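4. Putting the Barua shelf together

Before you start this section, please finish section 3 and check that both side frames stand level. If the floor of the room is not level, put the gray pads under the low feet first. It is much harder to do this later, when the shelf is loaded.

4.1 Preparing the place of work

1. Clear a table or a piece of floor at least 900 mm deep.
2. Lay a soft cloth or a blanket on it. The finish of the boards can be scratched by one grain of sand, so shake the cloth outside first.
3. Take the boards out of the carton one by one and wipe them with a dry cloth. Do not use glass cleaner.
4. Put the small parts in a bowl. The carton contains one spare dowel and one spare cam lock. Keep them.

You need a wooden or rubber mallet, a cross-head screwdriver and a pencil. A steel hammer is not allowed for this product, also not with a cloth in between.

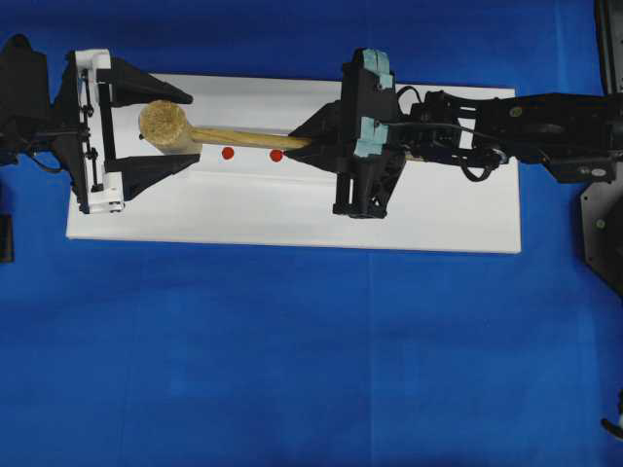 Fig. 7. White board and wooden mallet on a blue cloth.

4.2 Fitting the dowels

1. Turn the board so that the edge with the holes looks up. Let a second person hold it if it is not stable.
2. Put one small drop of glue in each hole. The glue comes in the Loltlow tube, which is packed together with the screws.
3. Push the dowels in by hand as far as they go.
4. Tap each dowel with the mallet, lightly, until 10 mm is still outside. The pencil line from step 3.6 helps you here.
5. Wipe away the glue that comes out. After it becomes hard it can only be removed with a knife, and this damages the edge.

Note: If a dowel goes in too easily, take it out and use the spare one. If the spare one is also loose, the hole is too wide and the board must be exchanged. Please do not fill the hole with paper.

Caution: Never hit the board on its flat side. The core can break inside and you will not notice it before the shelf carries a load.

4.3 Joining the boards to the side frames

1. Start with the lowest board. It is the one of 430 mm depth - all the others are less deep.
2. Set the dowels into the left frame first, then into the right frame.
3. Close the gap with the mallet, using small strokes on the outer side of the frame. Change between front and back after every few strokes, so that the board does not go in crooked.
4. Turn the cam locks clockwise until you feel resistance. Stop there. A cam lock which is turned more than this will lose its grip.
5. Let the glue rest for about 90 minutes before you lift the shelf.
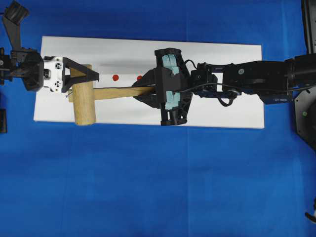 Fadeck: I did the lowest board last and had to open everything again, so please follow the order in 4.3. My gap at the back also did not close until I loosened the cam lock by half a turn and tapped once more.

We thank for this remark, which came in through the Lurico owners' page. Loosening the lock by half a turn is permitted as long as the glue is still soft. After that, leave a small gap as it is. A gap at the back edge has no influence on the strength - only a gap at the front must be corrected.

4.4 Fixing to the wall

Caution: The shelf must always be fixed to the wall, also when it is used in a low position or between two other pieces of furniture.

1. Move the shelf to its final place.
2. Mark the holes of the 3 brackets on the wall with the pencil.
3. Choose plugs and screws which fit your kind of wall. They are not in the carton.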